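List: Small Kitchens, Shared Tables
Subject: Re: What stays on the table and what goes in the cupboard?
Date: 26 September 2026

Hello all,

I have read the question below several times before answering, as I have the same difficulty in my own kitchen and I did not want to write only "throw things away". First the question again, for those who deleted it:

> We have one white table that must serve for breakfast, for the
> child's play kitchen and for my own work in the evening. The
> toaster lives on it all the time. The play food is everywhere,
> also in the drawer with the real spoons. I bought three boxes
> from Wondby and they are too deep, so all the small pieces
> disappear at the bottom and the child turns the whole box over
> to find one thing. How do other people divide such a table? Do
> you keep toys and real kitchen things strictly separate? And is
> it worth buying a proper organizer, for example the Forkeck one
> with 24 compartments?

I will try to answer in order.

About the deep boxes. I made the same mistake. A deep box looks very good on the shelf in the shop, and at home it becomes a well. For play food I now use only open bins with low walls, and I put few things in each. If the child can see the apple without moving anything, the apple is taken out alone and the other pieces stay where they are. When the bin is full to the top, the system stops working the same day. You can keep your Wondby boxes for things that are large and soft, such as dolls' blankets or the dress-up clothes. For those they are quite good, I have two myself.

About the toaster. I would leave it where it is, if the socket is there. I tried for one winter to put mine in the cupboard after each breakfast, and the only result was crumbs in the cupboard. It is better to decide that one side of the table belongs to the toaster, and to the things that go with it, and that this side does not change. Mine has the toaster at the back and a small container with a lid in front of it, where I put tea bags and bread clips until I go to the real bin. The toys have the other side. Of course with a real toaster you must think of the heat and the cord, so the play side should begin at a good distance, and mine is unplugged when no adult is in the kitchen. 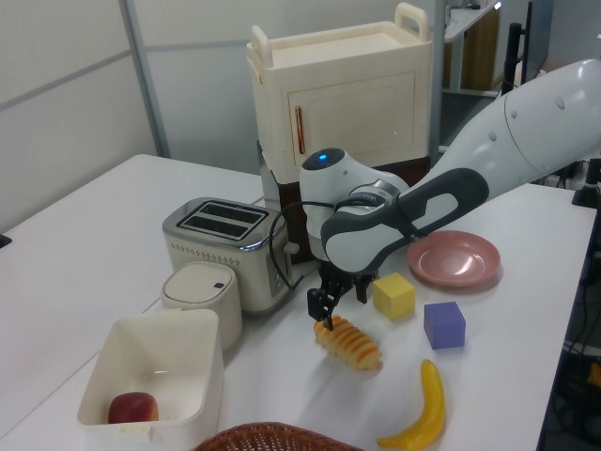
The middle of the table is the most difficult part, in my experience. It belongs to no one, so everything is put down there. With us it is always the toy fruit, the building cubes and one plate. I have stopped fighting against this in the daytime. The rule is only that before supper the middle must be free, and the pieces go back in the bin or in the basket. A plate in a strong color, pink or green, helps with this more than I expected. The child understands that what is "served" goes on the plate, and then you carry the plate to the bin and tip it in, and the work is finished in one movement.

About keeping toys and real things separate. Here I am more strict than some members of this list, I think. The drawer with the real spoons should have no play food in it, and not because of order. Some of the modern play food looks very real. A twisted potato in yellow and orange I would almost put on a guest's plate myself, and a small child will surely bite it. Also the reverse happens: we found a real grape in the toy basket in January, and I do not want to describe it. So in our house real food never goes into a toy bin, also not for one minute, and the toy food never goes into the kitchen drawers. The plates we share, as they are washed anyway.

For the cubes I have no good answer. They are not food and not kitchen things, but the child uses them as cheese, butter, cake and, for some weeks, as soap. I tried to keep them with the other building toys in the bedroom and they came back each morning. Now they live in the basket at the front edge of the table and I consider them to be cheese.

About the organizer with 24 compartments. I had one from another maker, and I sold it. The compartments were made for small screws or beads, and a toy banana did not go in any of them except diagonally. Also a child of three or four years will not sort into so many places. Two bins and one basket is what ours can manage alone. If you want to spend money, I would rather buy one more low bin of the same kind, so that they stand together without a gap. Mine are from Kurian, white and square, and the walls open a little toward the top, so you can put one inside the other when they are empty. Please measure your table before. I did not, and the first ones I ordered were 50 cm long and hung over the edge.

For your work in the evening I can only tell what I do. I have a tray, 35 cm wide, which holds my papers and my lamp, and it stands on top of the refrigerator in the day. When the middle is free I take it down. The toaster side stays as it is, I only wipe it.

One question from me in return. Has anyone cleaned a wicker basket in which flour was spilled? I have shaken it and brushed it, and there is still flour between the weaving. Somebody in the Gurnari thread wrote about using a vacuum cleaner with a stocking over the pipe, but I cannot find this message in the archive anymore. If you still have it, please send it to the list and not only to me, as there was another member who asked the same.

With kind regards, and excuse my long message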